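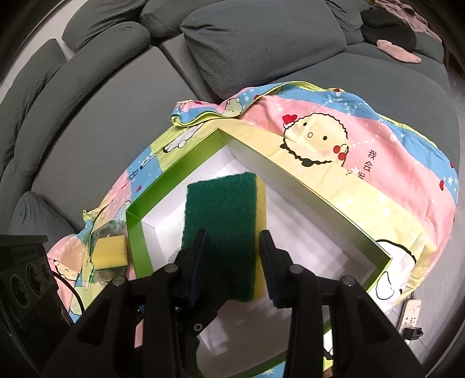
用了一年多的铝摩卡壶,到底能不能用洗洁精洗,我跟家里人吵到现在还没个结果,上来请大家评评理。壶是Fometti的4杯份,八角的那种,当初在二手店淘的,回来以后我一直按老办法养着:用完清水冲,手指头抹一抹,擦干,散开放着。我妈上个月来住,看见壶肚子里那层褐色的东西,当场就说这哪是养壶,这是养茶垢(我说是咖啡垢,她说那更脏)。趁我下楼拿快递的工夫,她抄起一块一面绿一面黄的洗碗海绵,拿绿的那面,挤上洗洁精,里里外外给我蹭了一遍。我回来的时候壶底已经亮出道道了,亮倒是真亮,可都是细划痕。第二天煮出来的咖啡我喝着一股金属味,我妈喝着说跟昨天一样。所以问题有两个,一是那层油膜到底该不该留,二是已经被糙面蹭过的壶还有没有救,要不要重新煮几壶废咖啡“开壶”?壶不贵,可是用顺手了,不想换。

发帖:Jiahui Song
版块:咖啡器具闲聊
标签:摩卡壶 清洁 求助

1楼 慢火慢炖
先站你妈。油膜这个事情我信了好多年,后来有一回出差,壶在柜子里放了大半个月,回来打开一闻,哈喇味,跟放久了的花生油一个味道。那以后每次都洗,洗洁精少挤一点,用手搓,搓完冲干净。咖啡没变难喝,反而干净了。你说的金属味我觉得跟洗洁精没关系,是绿面把氧化层蹭掉了,新露出来的铝就是会有点味儿,煮几次自己会好的。

2楼 Inna Didenko
楼上说的“每次都洗”我不同意。铝壶怕碱,不少洗洁精是中性的还行,有些去重油的就不是了,洗完壶会发灰发乌,摸上去还掉一手黑。我在基辅老家的时候,外婆的壶从来只过清水,用到把手都换过,咖啡一直是香的。哈喇味是因为没晾干就拧上收起来了吧?拧紧了闷着,什么壶都得臭。

3楼 慢火慢炖
回2楼:晾干了的,我又不是第一天用壶。上座和下座分开放的,还是有味儿。油就是油,你家炒锅隔半个月不用也得有味儿,跟闷不闷关系没那么大。

4楼 Inna Didenko
那我们的咖啡豆可能不一样。我喝中烘,油少。你喝的深烘吧?

5楼 慢火慢炖
深的,油得发亮那种。行吧,这个算你说中了一半。

6楼 Valter Haugland
我来讲个中间派的办法,省得你们打起来。平时清水加手,隔一阵子用一次洗洁精,只用海绵黄的那一面,绿的那面请留给烤盘。楼主的壶里面划了就划了,铝软,糙面下去必有印子,可是那点深度不影响用。真正要看的是两个地方:一个是下座和上座接口的螺纹,一个是垫圈贴着的那一圈平面。那圈平面要是被蹭毛了,可能会漏气,漏气就煮不上来,滋滋冒水。楼主你煮的时候侧面漏不漏?

7楼 Jiahui Song(楼主)
刚去煮了一壶看,不漏!咕噜咕噜上得挺正常的,就是味道还是有点那个。我妈站在旁边看着我闻杯子,说我像警犬。
另外深烘浅烘这个我还真没想到,我喝的是Waaka的中深拼配,算中间吧,豆子表面有一点点油点,不多。

8楼 Kylie Hoani
Waaka的豆子我也在喝!他家那个拼配放两三个星期以后味道会冒出来一股木头味,你会不会是碰巧赶上豆子老了,赖到洗洁精头上了?我就干过这种事,有一回怀疑水,怀疑磨豆机,怀疑火,连杯子都换了,最后发现袋子没封严。你开袋多久了?

9楼 Jiahui Song(楼主)
……我去翻了一下袋子,八月开的。没脸说了。

10楼 Kylie Hoani
哈哈哈哈哈哈破案了一半!给你妈道个歉吧

11楼 Huia Hapeta
先别急着破案。豆子老是平的、木的、纸壳味,金属味是另外一种,舌头两边发涩。楼主描述的是哪种?另外我得说一句,“煮废咖啡开壶”这个说法我一直不喜欢。新壶煮一两遍倒掉,是为了冲掉厂里残留的油和碎屑,冲完就完了,它又不是铸铁锅,养不出什么不粘层来。网上有人让煮十遍八遍的,那纯粹是费煤气费豆子。被蹭过的壶也一样,煮一遍倒掉,第二遍就正常喝。

12楼 老铝壶
不同意11楼。铸铁锅有铸铁锅的养法,铝壶有铝壶的养法,你说养不出东西来,那我壶里那层深褐色是什么?我这只壶用了多少年就养了多少年,来家里的客人喝了都说香。新壶拿来对比过,新壶煮的就是发薄,发尖。

13楼 Huia Hapeta
那层褐色就是干掉的咖啡油和细粉。客人说香我信,因为你豆子好火也控得好。你要是有空,找个人把两只壶的咖啡倒进一样的杯子,别告诉你哪个是哪个,喝喝看。我试过,我分不出来,我先生也分不出来,他还是那种能尝出来我换了牛奶牌子的人。

14楼 老铝壶
盲喝这种东西看心情的,我不玩。

15楼 Huia Hapeta
那就没法聊了呀。

16楼 Valter Haugland
两位慢慢来,喝咖啡的嘛。
我补一个跟味道没关系的:安全阀。洗不洗油膜随便各家规矩,安全阀一定要看。水垢会把阀卡住,我以前住的地方水特别硬,下座里一圈一圈的白印,阀芯用手都按不动。拿柠檬酸兑水煮一次,不放粉,倒掉,再用清水煮一次。阀芯能按动弹得回来才算好。那一次之后我就老老实实只用过滤过的水了。

17楼 阿蛮在厨房
蹲一个柠檬酸的比例,每次都是凭手感撒,有次撒多了壶变得特别黑(外面没事,里面黑)。

18楼 Valter Haugland
家用的话一小勺够了,水加到安全阀下面。别久煮,更别泡过夜,铝也怕酸。里面发黑多半是泡久了,不用刮,刮了还会黑。白醋也能用,就是满屋子味儿。

19楼 阿蛮在厨房
我泡过夜了……

20楼 慢火慢炖
楼上让我想起我妹,把壶放洗碗机里,出来整只壶像铅笔芯,一摸一手灰。那只是彻底当花瓶了,插了两根干芦苇,还挺好看的。

21楼 Kylie Hoani
洗碗机那个真的要写进版规置顶。我室友也干过,还特别贴心,把垫圈都抠下来分开放的。

22楼 Inna Didenko
说到垫圈,有人试过Skaltby的硅胶垫圈吗?我原来的橡胶垫圈已经发硬,边上有裂,拧的时候得咬着牙。店里的人说硅胶的耐用,可是我看有人讲尺寸偏厚,装上去反而拧不到底。

23楼 Jiahui Song(楼主)
这个我可以答!我的就是换过的Skaltby。刚装上的时候确实紧,第一个礼拜我每天跟壶摔跤,后来压服帖了就好了。对了装之前滤网那片也要拆下来看看背面,我那次拆下来,背面糊着一层黑泥一样的东西,恶心得我当天没喝咖啡。现在想想,“只过清水”派的是不是都没拆过滤网啊(没有针对谁)。

24楼 Inna Didenko
有针对我,收到。我晚上去拆。

25楼 老铝壶
滤网我是拆的,养的是壶身,滤网当然要刷干净,拿旧牙刷刷。这两件事不要混在一起讲。

26楼 Huia Hapeta
这条我同意老铝壶。难得。

27楼 银匠的儿子
潜水党冒个泡。划痕的事我多说两句,我家做金属的。铝在空气里很快自己就长出一层氧化膜,不用你管它,薄得看不见。用糙面蹭掉了,它又长。所以“氧化层没了喝着危险”之类的说法不用太紧张。可是反过来讲,你今天蹭,明天蹭,天天露新铝,表面越来越毛,越毛越挂垢,越挂垢你越想蹭,最后没完没了。楼主这一次就算了,收手就行,别想着拿牙膏抛光把划痕磨平。我爸接过一只客人自己用抛光膏磨过的壶,缝里塞的全是白膏,洗了一下午。

28楼 Jiahui Song(楼主)
谢谢!我昨晚真的已经在搜“铝壶抛光”了,还放了一罐抛光膏进购物车,现在去删。

29楼 慢火慢炖
有这个钱不如换不锈钢的,你妈爱怎么蹭怎么蹭。我后来就加了只Nurkus的钢壶,原价1540,打折的时候下的手,清洁上是真省心。味道么,刚开始不习惯,火要更小,上得慢。

30楼 阿蛮在厨房
1540买个摩卡壶???

31楼 慢火慢炖
所以说等打折嘛!而且能用电磁炉的,我租的房子没有明火,铝壶还得另外垫一块导磁片,慢得要死,煮一壶够我洗个头。

32楼 老铝壶
不锈钢煮出来没有灵魂。

33楼 慢火慢炖
灵魂就是那层油吧……

34楼 Valter Haugland
钢壶我也用,个人感觉味道差别主要在火上。铝导热快,底下一热整只壶都热,钢的是底下热上面慢,用一样的火力当然不是一个味道。我的办法是下座直接加热水,小火,盖子开着,一看到颜色发浅就端走,拿湿布裹一下壶底。等它自己噗噗喷完,什么壶都是苦的。楼主说的涩会不会也有这个原因?你是听见响了才关火吗?

35楼 Jiahui Song(楼主)
是……我都是听见噗噗才从客厅跑过来的。

36楼 Kylie Hoani
老豆子+喷到底+绿面蹭过,楼主你这个案子嫌疑人也太多了,阿姨顶多是个从犯

37楼 Huia Hapeta
粉量呢?我之前帮邻居看过她的壶,她用勺子背把粉压得瓷实,像压意式那样,煮出来又苦又涩,还漏。摩卡壶的粉填平就行,别压,磕一磕抹平。磨得太细也会这样。她改了以后再没来敲过我家门,我还有点失落。

38楼 Jiahui Song(楼主)
粉是抹平不压的,这个我敢打包票。磨的比手冲细,比意式粗,用手指捻起来像细盐。
今天去买了新豆子,只买了100克,怕又喝到天荒地老。明早按Valter说的,热水起步,盯着,不跑去客厅。

39楼 Inna Didenko
汇报:滤网拆了。背面的情况我不想描述。用小苏打泡过的人请举手,能不能泡?

40楼 银匠的儿子
别泡,小苏打是碱的,水一热铝更容易发黑。洗洁精加软毛牙刷够了,孔堵了拿针从背面轻轻捅,别往大了捅。

41楼 Inna Didenko
用了洗洁精。外婆对不起。

42楼 慢火慢炖
哈哈哈哈欢迎加入

43楼 Inna Didenko
只是滤网!壶身我还是清水!

44楼 Jiahui Song(楼主)
早上7点多煮的,来交作业。下座热水(烫手,记得垫毛巾再拧,我没垫,甩了一厨房),小火,盖子开着,颜色一浅就端走。出来的量比平时少一截,喝着甜,没有涩,金属味要非常使劲找才有那么一丝丝,也可能是我心理作用。我妈喝了一口,说跟昨天一样。
然后我把新豆子和老豆子各煮了一壶给我先生,没告诉他,他说第二杯像泡过的木筷子。是老豆子那杯。Kylie你说得对。

45楼 Kylie Hoani
木筷子!!就是这个味!!我一直找不到词

46楼 老铝壶
你看,跟洗不洗没关系,豆子和火。不过我还是觉得油膜没洗掉的话会更甜。

47楼 Huia Hapeta
随你啦。楼主的壶下次打算怎么洗?

48楼 Jiahui Song(楼主)
跟我妈谈判的结果是:平常清水,她每隔5天可以用一次洗洁精,但只准用黄的那面。她嫌黄的那面没劲儿,我就把糙面那块放到灶台另一边专门给她刷汤锅,壶旁边单给她放了块软布。她说我为了个小铝壶立这么多规矩,小时候写作业怎么没这么认真。

49楼 银匠的儿子
软布好,洗完顺手擦干,螺纹那里多擦两下。

50楼 阿蛮在厨房
所以我那只泡过夜变黑的还能用吗,有没有人理理我

51楼 Valter Haugland
拿白纸巾在里面擦一下,不掉黑的就煮一壶倒掉接着用。掉黑的话先清洗,再煮一壶看看。要是摸着坑坑洼洼的,那就换吧。

52楼 阿蛮在厨房
掉一点点。我再去洗洗,晚上来报。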